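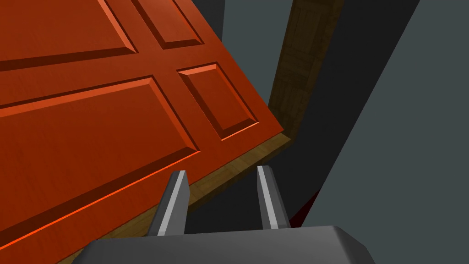
Lesia Hnatiuk wrote to me after last week's class that she had sat down three evenings in a row to write about her grandmother's house and had come away each time with a list of furniture. She could remember every chair, she said, and none of it sounded like anybody lived there. Was she supposed to be making things up?

I was so glad to get that note, and I asked her if I could start the handout with it, and she kindly agreed. Nearly everyone who has ever taken this course has written me some version of it by the second or third week. So let's spend our time on it, and leave the timeline exercise for Monday.

Writing the House You Grew Up In
Session 4: Rooms, Doors, and the People Who Used Them

Share 50 Comments 11

Where we are in the course

In the first three sessions we worked mostly on people. You wrote the short portrait of a relative, you wrote the meal, and most of you wrote the argument (some of you wrote two arguments, and I enjoyed them both times). All of those had people in them from the first line. Now we come to places, and the writing tends to go quiet. The sentences get longer and start with "There was." There was a table, there was a lamp, there was a rug. I've got pages of my own like that from years ago, and they're perfectly accurate and I can hardly get through them.

The older textbooks call this kind of passage "setting," and they tell you to put it at the beginning. I'd like you to forget about that for the moment. In memoir the place can turn up anywhere, and it usually turns up best when someone is trying to do something in it.

Inventory and use

Let me give you two terms that I'll be using for the rest of the spring. They're only my own working terms, so please don't go looking for them in a dictionary of literature.

Inventory is what Lesia was doing. You stand in the doorway of the remembered room and you name what's in it, going from left to right or from big to small. Inventory is a wonderful way to remember. I'd never tell you to skip it. Do it in pencil, on scrap paper, and let it run on as long as it likes, since the tenth object often brings back something that the first nine didn't.

Use is what comes after. You take one thing from the inventory and ask who touched it, and when, and what they were annoyed about at the time. A kitchen drawer that sticks is still inventory. Your father hitting the drawer with the side of his hand every morning before he'd had his coffee, and your mother saying "Gently" from the next room without looking up, is use. You'll notice that we've now got two people, a time of day, and a little bit of a marriage, and we haven't said what color the kitchen was. Maybe we never need to.

Here are a few lines that Severyn Hrytsenko wrote last term. He's letting me pass them around:

"The stairs in the Zernberg house had a turn in them, and my brother and I weren't allowed to stop on the turn. I don't know why. My mother would call from below, Up or down, boys, and we would go up, or down. When she died we both sat there for most of an afternoon."

I love that passage and I've read it to every group since. We never find out what the stairs were made of. We get a turn, a rule, and a voice from below. The house is completely there for me, and I've never set foot in Zernberg.

Doors

Doors deserve a section to themselves. If you look through a good memoir with a pencil in hand and mark every door, you'll be surprised how many there are, and how often something happens right beside one. Children are on one side of them and adults are on the other. They get slammed, they get listened at. A door that was always kept shut can hold up a whole chapter.

When you work on a door, try answering these on scrap paper first. You don't need to answer all of them, and you certainly don't need to put the answers into the finished piece.

- Who was allowed to open it without knocking?
- What did you hear through it?
- Did it have a sound of its own? Could you tell who was coming by it?
- What color was it when you were small, and did anyone ever paint it over? (Color is easy to remember wrongly. Maksym and his sister Lesia spent a whole coffee break disagreeing about their own front door, and both of them wrote good pages afterward.)
- When did you last go through it, and did you know it was the last time?

That final question is a heavy one. Please leave it alone if you're not in the mood. It will still be there in May.

A word about accuracy

This is the second half of Lesia's question, and it's the part that worries people most. Was she supposed to be making things up?

My answer is no, with a good deal of room inside the no. You're writing what you remember, and the reader understands that. If you remember the wallpaper as green and your cousin remembers it as yellow, you may write green. You may also write that your cousin says yellow, and very often that's the better choice, as the disagreement tells us something about the family. What I'd ask you not to do is to hand a dead person a speech that they never gave, put it in quotation marks, and let it settle the matter in your favor. We've all been tempted. I was tempted with my uncle, and the paragraph was lovely, and I took it out.

For gaps there are some honest little phrases that do no harm at all. "I think it was." "It must have been winter." "My mother always said." Use them once or twice on a page, then trust yourself and carry on. If every sentence has one the reader starts to feel seasick.

Vitalii Tkachenko asked in class about research, whether it counts as cheating to look at old photographs or to telephone an aunt. Please telephone the aunt! Just write your own version first, all the way to the end, before you pick up the phone. Once you've heard hers it's terribly hard to get your own back. The same goes for photographs. A photograph is very sure of itself, and after a while you can find yourself remembering the photograph and calling it the day.

What hung on the wall

Pictures in houses are an odd category, and I'd like you to consider them separately from the furniture. Many of us grew up under a picture that wasn't of anywhere we had been. Mountains, very often. A harbor, a birch wood, a lady with a dog. Children look at these for hours, during long dinners and fevers and visits from people they don't know, and they build whole countries in them. In my case it was a lake with a boat tied up on it, and I was convinced until I was eleven or so that my parents had come from there. They'd bought it in Kunix with the frame.

If there was such a picture in your house, write down where you sat when you looked at it. Then write down what the grown-ups were talking about. Put the two side by side and leave them without comment, and see what you have.

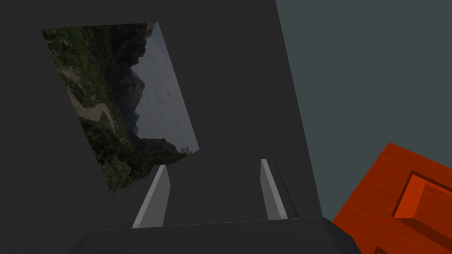

The exercise for Monday

Choose one room. It should be one that you went in and out of every day, so please save the attic and the forbidden study for later in the course. Kitchens and hallways do nicely. Then:

1. Make the inventory in pencil. Give it as long as it takes a pot of tea to go cold. Don't bother with full sentences.

2. Put a mark beside anything that more than one person in the house cared about. Quarreled over counts as cared about.

3. Choose a single thing from the marked ones and write a scene in which somebody uses it. Keep it to one occasion. If you find yourself writing "would always," stop and see if you can recall a particular time.

4. Bring in a second person, even if they only speak from the next room.

5. Read it aloud to yourself, and cross out every "There was" that you can spare. You'll want to keep one.

Keep it under 4,000 characters, please, which comes to a page and a bit on most people's machines. I know this is short. Miroslava Bondarchuk turned in a piece last month that was shorter still, about a coat hook, and we talked about it until they turned the hall lights off on us.

If you get stuck

Draw the floor plan. It doesn't matter if you can't draw. Start from the front step and go in, and put down the walls in the order you come to them. People who swear they remember nothing of a house get as far as the second doorway and then have to put the pencil down and write. When you've got your plan, trace the route you took at night for a glass of water. You'll know which boards to avoid.

If the floor plan doesn't help, try another house. Several of you moved a lot, and you've told me you feel you don't have a proper childhood house to write about. You've got the apartment you were in the longest, or the one you missed. An aunt's place in Monness where you spent the summers will do just as well. Maksym is writing about the back seat of a car, and I've told him to go right ahead.

Reading

The two excerpts in the Kobzar reader, the long one on the boarding house and the short one that follows it. Mark the doors as you go. We'll begin with the boarding house, so if you only have time for one, read that.

Bring scrap paper, and bring a pencil that you don't mind lending.

2 shares Leave a comment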